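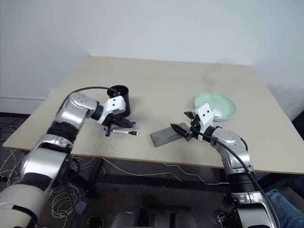
Table with the black cup and one of the markers.

Best way to store whiteboard markers on a shared table?

Posted by Pelo, October 5, 2025

We have a beige table against a white wall that everyone uses, and the markers live there in a tall black cup. The cup is plain, open at the top, no lid. The markers have white barrels and I buy them by the box.

My problem is that they dry out. I put a new box out in January and by the end of the month half of them were faint. I've read that you should store them tip down, tip up and flat, depending on who you ask. At the moment people drop them in the cup whichever way they like, and a fair few never make it back to the cup at all. The caps also go missing. I find them on the floor along the baseboard.

So, two things. Does it matter which way up they go in the cup? And is there any way of bringing back the ones that have gone faint, or should I just bin them? I'd like to keep using the cup if I can. There's room on the wall for a rack but the landlord doesn't want holes in it.

Nevier
768 posts

Flat is best for dry-erase markers. The colour in the ink is solid bits floating in a solvent, and if the marker stands tip up for weeks the solids sink to the back end and you get a pale line. Tip down is all right for a while but some of them get blobby and leak into the cap. Lying flat keeps it even.

If you want to keep the cup, use it for the two or three that are in use this week and put the rest in a shallow tray or a drawer, on their sides. Anything from the kitchen aisle will do. I use a cutlery tray that cost me next to nothing.

For the faint ones, check the cap first. If it wasn't clicked on properly the solvent has gone and you won't get it back. If it was capped and has just been standing tip up, put it tip down with the cap on overnight and try it in the morning. I get a decent number back that way. Don't shake them hard with the cap off, you will get ink on the wall, and a white wall is not where you want it.

Permanent markers are less fussy. They are usually dye and don't settle the same way, so check what it says on the barrel before you go rearranging everything.

Memeo
12 posts

just buy the cheap ones and chuck them when they die. not worth the bother

Yang
584 posts

I agree with Nevier about flat storage but I think your main trouble is the caps. A marker with no cap will be finished in a day or two no matter how you store it. Get people to push the cap onto the back end while they write. It should click. If it won't stay on the back, that brand is going to lose caps on any shared table and I'd switch.

Keep a few spare caps as well. When a marker is properly dead, pull the cap off before you throw it out and put it in a jar. They normally fit others of the same make but not other makes, so stick to one kind. Match the colours if you can, or people will pick up a blue cap and be annoyed to get black.

As for the cup, tall ones tip over when somebody reaches across the table. Put a bit of non-slip mat under it, the stuff sold for lining drawers. Mine has been on the same piece for years.

Pelo

Thanks. They are dry-erase, I checked. I've moved the spares into a baking tray in the cupboard, left a few in the cup, and started a cap jar. Will try the overnight thing on the faint ones.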